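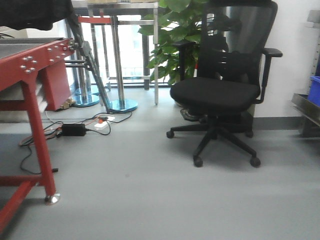

*Black mesh chair by the window, plant behind it, steel stand to the left.*

28th November

Housekeeping entry for the bench area: seating, light from the window, lint on the dark gray carpet. No changes to the layout.

**Chair**

The gas cylinder drops slowly under load. Set to full height at the start of the morning, checked after lunch, lower by 20 mm. I marked the working height on the wall with a pencil line at seat level and will check again tomorrow with nobody sitting in it overnight. If it holds unloaded, the seal is the likely cause and the cylinder gets replaced as a unit. Staltis lists the part but the lead time wasn't on the page. Asked them by email, no answer yet.

Casters roll freely on the smooth floor. Hair in two of the axles when I turned the chair over, pulled out with tweezers. The tilt lock engages. Armrest pads are firm, the left one can be twisted further than it should before the detent catches. Not worth fixing on its own.

The chair stays off the carpet. The casters pick up fiber and then leave it across the rest of the room.

**Light**

Meter reading next to the window before noon was up to 2000 lux, blinds open, sky overcast. Far side of the bench was much lower and I didn't log a figure there, the meter battery went. Battery replaced, reading to be repeated. The gradient matters for lint inspection: small pale bits show up well under flat light and disappear in the washed-out part.

The plant gets what it needs where it is. Turned the pot a quarter turn in the morning, it leans toward the glass. Dead leaves off, water in the saucer tipped out. Please don't water it over the weekend as well, the last round left a ring on the floor that took some scrubbing.

**Carpet**

Same Rinddale low-pile that went down in March, cut from the 2000 mm roll. It has worn better than the felt did. No curling, no loose edge, seam tape still holding on the underside at the corner I lifted.

Main complaint is what it holds on to. Paper dust and packing crumbs sit on top of the pile and come off with one pass. Lint works its way in and needs the brush head. Trial on a test strip of offcut, same pile, seeded with paper dust and cotton lint:

- Suction only, soft nozzle: paper gone, most of the lint stays.
- Brush head, one direction: lint comes up, pile left with visible tracks.
- Brush head, then a pass back across at right angles: clean, tracks mostly gone.
- Tape roller (Cirnance, wide): best result on lint, slow, and the sheet is full after a very short distance.

I'd settle on the brush head in both directions with the roller kept for spots. Larger white scraps get picked up by hand first. They block the nozzle.
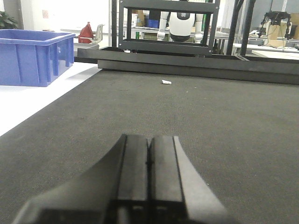
Ásdís Bjarnason would drop the roller altogether: the adhesive leaves a residue on low pile that you don't see for a month, and after that the carpet collects dirt faster than it did before. She had this on the carpet at Steinbach and ended up cutting out a patch.

Fair point, and I have no data against it. Rolled one half of the offcut 3 times in the same place and left the other half alone. Both halves are on the shelf by the door, uncovered, labeled on the back. Compare after New Year. Until then, roller only where the brush fails.

The black tray at the far edge is a separate job. Bits that end up behind the front rim are out of reach of the brush head. Crevice nozzle works, held flat along the inside of the rim. A damp cloth is fine on the tray but keep it off the carpet.
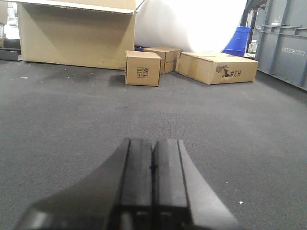

*Dark gray carpet with white specks, open cardboard box at back left.*

**Boxes**

Cut cardboard edges shed, and so do flaps that get opened and folded back a lot. Wiped a flap edge from a used box with a dark cloth and got a clear tan streak. A new box gave hardly anything. Proposal: run packing tape along the cut edges before a box goes on the carpet, and replace it when the flap creases start to go fuzzy.

**Open items**

- Chair: overnight height check, unloaded. Chase Staltis.
- Repeat light readings, both ends of the bench.
- Offcut comparison, rolled half against unrolled half.
- Brush head bearing squeaks. Clean it before ordering another.
- Packing tape is down to the last roll.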